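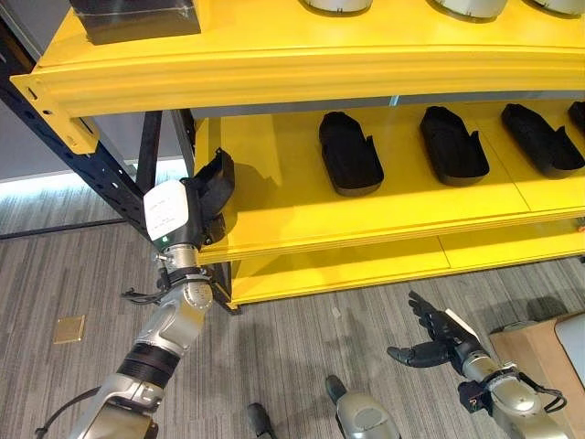 Winter Shoe and Coat Swap Returns to Jurgate Hall

Dec 5, 2018

The swap is back, and if you have children whose feet refuse to stay the same size from one month to the next, you will know why so many of us have been looking forward to it! Jurgate Hall opens its doors again this week for the winter round, and everyone in the neighborhood is welcome, whether you come with a full bag or with nothing at all but cold toes.

The September swap was the busiest we have had. By closing time 421 items had been handed in and 234 had gone home with somebody new, and the rest (mostly summer things, as you might guess) were packed away until the weather turns kind again. There was a lovely line out the door for the first hour, and plenty of people stayed on to chat long after they had found what they came for.

For this round we would especially love to see snow boots, school shoes in the smaller sizes, and heavy coats for grown-ups, which always go first. Please give everything a wipe or a wash before you bring it, and tie pairs together by the laces if they have any. We can't take skates or ski boots this time, I'm afraid, as there is no room to store them.

The limit is two pairs of shoes and two coats per person for the first hour, and after that you may take whatever you can use. No money changes hands and you don't need to sign up for anything.

Tea and soup will be served in the back room, courtesy of the Tiêu kitchen across the street, who fed us so well last time that a few of us forgot to look at the coats. Drop-offs can be left at the side entrance any morning before ten. If the door is locked, ring the lower bell and give us a minute to come down the stairs.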